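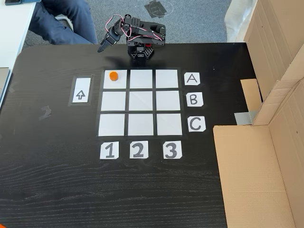

Nine Squares on a Black Table: The Return of the Homemade Grid Game

Home | Features | Reviews | Archive | Subscribe

The materials are modest. Nine squares of white paper are set three by three, with black tape between them, on a black wooden tabletop. Cards marked A, B and C are taped to the right of the rows, and cards marked 1, 2 and 3 lie below the columns. A small orange block with six sides stands on A1.

Boards of this type are again finding a place in the activity rooms of Clanden, where the municipal Games Library lends printed sets to households and schools. The library holds 627 titles. Its staff report that requests for plain grids, with no theme and no printed rules, now exceed those for several of its boxed games.

The appeal is partly practical. A board of paper and tape can be laid out before the first players arrive on a Wednesday afternoon and taken up again the same evening. Squares that become soiled are replaced. Thick marker is preferred for the labels, as thin pen is difficult to read from the far side of a table.

Labels also change the way a game is played. Once each square has a name, moves may be called aloud, written down or sent by mail. The Flarnden school district uses lettered grids to introduce coordinates to pupils from age 7, and its teaching guide recommends that the letter always be spoken first. Tic-tac-toe is the usual starting point. Later lessons ask pupils to direct a single block from one corner to another by voice alone.

Regional practice varies. In Steinbach, the rows carry the numbers and the columns the letters, an arrangement that has caused some difficulty in correspondence play with Clanden. The two towns completed 14 games by mail last season, and one was replayed after a disagreement over square B1.

The Dronitz Museum of Play will include handmade boards in an exhibition opening in June. Loans are being accepted from the public, provided that each board is accompanied by its original pieces and a written account of the rules.

Related articles
Dronitz Museum Catalogs Its 3000th Puzzle
Marbles, Pegs and Buttons: A Short Guide to Playing Pieces
Correspondence Play in the Steinbach Valley
Caring for Paper Game Boards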